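Runlow, month two: still a pair of tongs

I said in the last post that I'd wait until I had something good to report before writing again. I don't, so you're getting this instead.

Runlow is my name for the hand-held gripper project, for anyone who missed the first part. The pitch, which I swallowed whole back in October, goes like this. You print two grippers, you hold one in each hand, you do a chore with them over and over, and the recordings teach a robot arm to do the chore without you. No expensive arm needed up front. A weekend of printing and a bag of screws.

The weekend of printing took most of a month. The jaw carriers warped twice on my machine before I gave up and used the big printer at the shared shop, which costs 8 dollars an evening and smells like somebody's soldering. The sliding fit is still too tight on one side and a bit sloppy on the other. The write-up I was following calls this "self-correcting with use." It has not corrected itself.

What I wanted to know was whether the jaws could hold anything a normal house contains. Every demo I've watched uses blocks, or a cup with a nice rim. My house has laundry and stuffed animals. So plush it was, and I started with the panda.

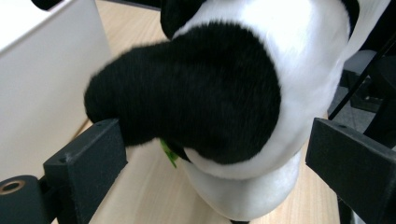

Plush is a nasty test and I'd recommend it to anyone who thinks their gripper works. A block tells you when you have it. You feel the stop through the handle. With stuffing you just keep squeezing, and there's no clear point where holding begins, so every take of mine closed to a different width. If I can't say when I've got the thing, I don't see how a program trained on my fumbling is supposed to know.

I tried three kinds of pad on the jaws over the past few weeks. Bare plastic slid. Foam tape gripped well for an evening and then started shedding. The rubber sheet I bought under the name Claseo (sold for shelf liners, I think) held best of all and was also the worst to use, since it wouldn't let go when I opened up. I went back to bare jaws and a slower hand. That's the sort of progress you can expect from me.

Then there's the two-handed part. With one gripper, a big soft toy swings and rolls and you chase it. With two, your hands fight each other. I kept pulling slightly with the right while the left was still settling, and I only noticed when I played a take back at half speed. People who have done a lot of this say it goes away after the first few hundred. Maybe so. I had set myself 30 takes for the evening, pick up the toy and put it in the bin, and by the end of them my thumbs hurt and my takes were getting worse.

The tracking is the piece I trust least. The software I'm using is called Laizer, and it works out where each gripper is from the dotted plates. When it's happy it's very good, I'll give it that. When a plate tips too far from the camera it loses the gripper for a moment and then fills in the gap with a smooth, confident line that has nothing to do with where my hand went. I'd much prefer a hole in the data. A hole I can throw out. The smooth line I have to catch by eye, take by take, and I know I'm missing some.

I've changed a few things, none of them clever:

1. Dark tape at both sides of the tabletop, so I can tell when the table has been bumped between takes.

2. Longer cables. The old ones tugged at my wrists whenever I reached across, and I could feel myself steering around them.

3. Plates tilted up a little more, with the bin kept at the far end of the table and the panda near me.

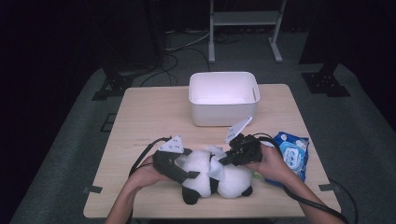 What it cost and what I'd skip

Filament, screws, the rubber I'm not using, two cables and the shop fees add up to more than I told myself they would. I'd skip the fancy Tetik bearings. They're well made, and they did nothing at all for the tight side, which was my own crooked print all along.

As for the training itself, I ran one on the first batch of takes and looked at what it predicted. It had the arm heading the right way and closing in midair, a hand's width short. The forum answer is more data. The forum answer is always more data, and it costs the people giving it nothing. I'm going to clean up the takes I have before I make any new ones, and reprint that one carrier.

If you've built a pair of these and your left and right sides slide the same, please tell me what tolerance you printed at. Comments are open for once.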